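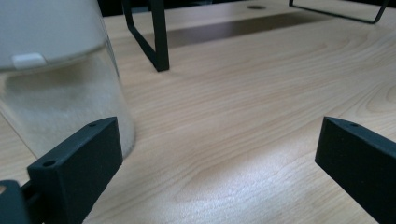 Home | Talks | Projects | Contact
Print this page | E-mail this page

Speaker notes, Natgate operations day, July 8, 2024

Start with the packing room at Tromness. 77 people on two shifts, most of them restocking shelves and filling orders by hand. Skeren wants the shelf work automated first. Say early that the plan moves people to other jobs, and that the moves start in August.

Next, who teaches the machines. At Quaye it was the packers. They did the shelf jobs with hand-held grippers, more than 200 runs. Pause here, people usually ask about pay. Packer rate, plus the training allowance.
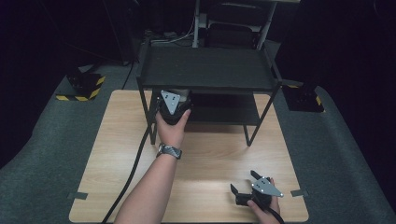 Hand-held grippers at the two-tier shelf.

Points to make:
- Reaching under the upper shelf is slow. Let people set their own pace.
- Wrists get tired. Quaye changed to short turns after complaints.
- Packers know which items slip. Write that down before they change jobs.
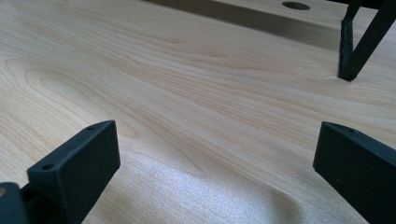
By the Skeren workplace team

Last part is the job list. Two new posts per shift, checking and resetting. Lifting goes down, standing still goes up. Leave time for questions on shift hours.

Related items
Shift changes at Quaye
Notes on retraining packers
Tromness floor plan, second draft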